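Ornedport Board Game Evenings: Frequently Asked Questions

Last changed Sep 3, 2018

Who can come?
Everybody from the age of 12. Children under 14 must come together with an adult, who does not need to play but must stay in the building. We have members who started with us last month and members who play since they were small. Both are welcome.

Where do you meet?
In the upstairs room of the Cheung Reading House, the entrance is from the yard side. The street door is closed in the evening, so please do not wait there. If you cannot find the yard, call Deming Long, the number is on the contact page.

Must I bring my own games?
No. We have 188 games on the shelves and the list is on our site. You may bring your own game if you wish, but please write your name inside the lid. Two copies of Fotetti were mixed last winter and we are still not sure which cards belong to which box.

How much does it cost?
The first 2 visits are free. After this you pay for the season, which starts in October. The price for the new season will be written on the price page as soon as it is decided. Students pay half. You can pay in cash to Xiaoqing Jiang or by bank transfer.

I don't know any rules. Is it a problem?
It is not a problem. Every evening one table is kept for new players, and Nkechi Amadi or another experienced member explains the game from the beginning. We ask only that you choose something short for your first time. Irer is a good choice, it takes 60 minutes with four players and the rules fit on one page.

Can I come alone?
Yes, most people do. We make the tables at the start of the evening, so try to be on time. If you come later you may need to wait until one game is finished.

May I eat and drink at the table?
Drinks with a lid are allowed. Food is allowed only at the side counter. Please wash your hands before you return to the cards, especially after chips.

Can I borrow a game to take home?
Members who have paid for the season can borrow one game for two weeks. Write it in the green notebook and check the pieces before you go. If something is missing when you bring it back, tell us. We do not punish anybody, but we need to know so we can order a new piece.

What if a die falls from the table? 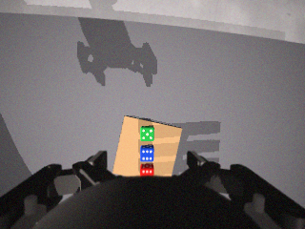
Our rule is that a die on the floor does not count and you throw it again. A die which leans on a card or on the edge of the box is also thrown again. If you throw several dice together, throw again only the one that fell. For this reason we like sets where each die has another color, such as one green, one blue and one red, all with white dots, and then everybody remembers which one it was. Some games have their own rule about this, and then the rule of the game is stronger than ours.

Do you have tournaments?
One time per year, in spring. Jinfeng Gu prepares the tables and the points. You do not need to be a member to take part, but places are limited and members can register one week earlier.

How can I give games to the club?
Write first to Zhenhua Qian with the title and the condition of the game. We are happy to receive complete games in English. We cannot take puzzles, we have no more space for them.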